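noviembre, 7 y pico de la mañana

Escribo con el café en la mano y el abrigo puesto. Poco rato.

Ayer otra tarde entera con lo de las piezas. Ya sé que dije que lo dejaba para las vacaciones, pero se me metió en la cabeza y no hay manera. La caja grande vino de casa de Érica Moura, un cajón de plástico hasta arriba, todo revuelto, con pelusas, un botón, una canica, migas de no quiero saber qué. 3270 piezas según la etiqueta que le pegó ella a la tapa. No pienso comprobarlo. Bueno. Igual algún día.

Primero por tamaño, luego por color: fracaso. Me pasé una hora con las chiquititas y acabé con dolor de cuello y un montoncito ridículo. Satish Devadiga me dijo por teléfono que eso se hace al revés, color primero, siempre color, y que las pequeñas al final. Tenía razón, qué rabia.

Así que bandejas. Compré varias en el bazar de la calle Jesberg, de las de plástico duro, y me faltaron, claro. Volver a por más. Apuntar: bazar, bandejas, bombilla del pasillo, pan.

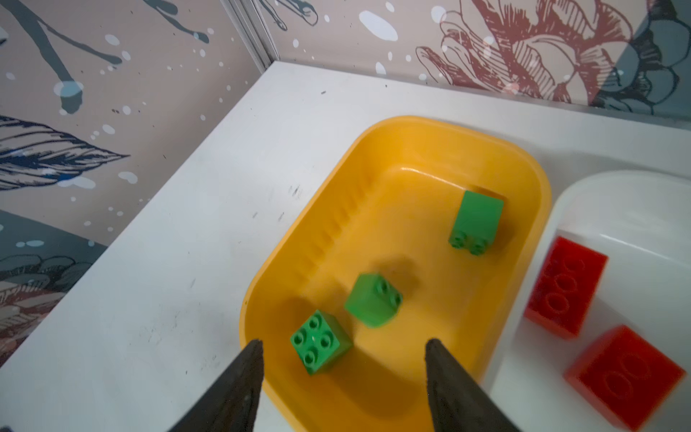

El método nuevo va mejor. Voy pasando a puñados pequeños, nada de volcar el cajón entero encima de la mesa como el primer dia, que luego hay que gatear por debajo del radiador. Poco a poco y mirando. Los verdes a la bandeja amarilla, los rojos a la blanca, y el resto espera su turno. Que ya sé que lo lógico sería lo amarillo en la amarilla, pero es la que cogí y ahora la mano se va sola. Lo de poner la mesa blanca en el rincón, buena idea también, las paredes hacen de tope y por ahí no se escapa nada.

Nandini Naidu pasó a las seis a dejarme las llaves y se quedó hasta las nueve. Venía para diez minutos! Se sentó, cogió un puñado y a clasificar sin decir palabra. Luego sí habló: que los grises son dos grises distintos, que no los mezcle. No lo había visto. Ahora no puedo dejar de verlo. Eso son dos bandejas más.

Cenamos tortilla fría de pie. Me contó lo de Vonthorpe, que al final no alquila el local, le pedían una barbaridad y encima sin calefacción. Pobre, con la ilusión que tenía. Le dije que mirara por Tedthorpe, aunque yo qué sé de locales.

Cosas pendientes antes de que se me olviden:
- lavar las que están pegajosas (agua tibia y jabón, en una funda de almohada, truco de Érica)
- preguntar a Anil Palaniappan si todavía quiere 100 para el taller de su hija o si ya se apañó
- las raras, aparte, en el bote de cristal
- NO empezar a construir nada hasta terminar. Repito, NO

Lo último me cuesta. Anoche ya me puse a hacer una torre mientras hervia el agua y se me fue media hora. La deshice. Me dio pena.

Dexter Okafor ofrece 70 por todo el lote si se lo doy separado y limpio. No sé. Al principio me pareció bien y ahora me da cosa venderlo después de tanto rato de mesa. Le contesto esta semana. O la otra.

He dormido fatal, por cierto, cerraba los ojos y veía circulitos. El ruido de hurgar en el cajón también, ese ruido de playa de piedras, lo tenía en la oreja a las tres de la mañana.

Me voy, que pierdo el autobús. Esta tarde los azules, que son muchísimos, y llamar a mi madre.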